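Progress report to Plultdale, September
Gripper comparison, Trokthorpe workshop

We ran 3,975 grasp attempts in September, split between the Endska two-finger gripper and the Siu. Of these, 3,508 held through the lift. Most misses were on thin items such as markers.

The Siu was out for 2 days with a worn cable. Spending is on budget.

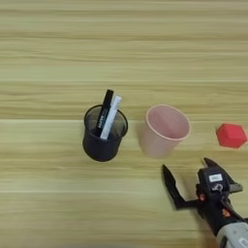
In October we will repeat the marker tests with softer fingertips on both grippers, then start on the wrist camera. Some 58 hours of arm time are booked.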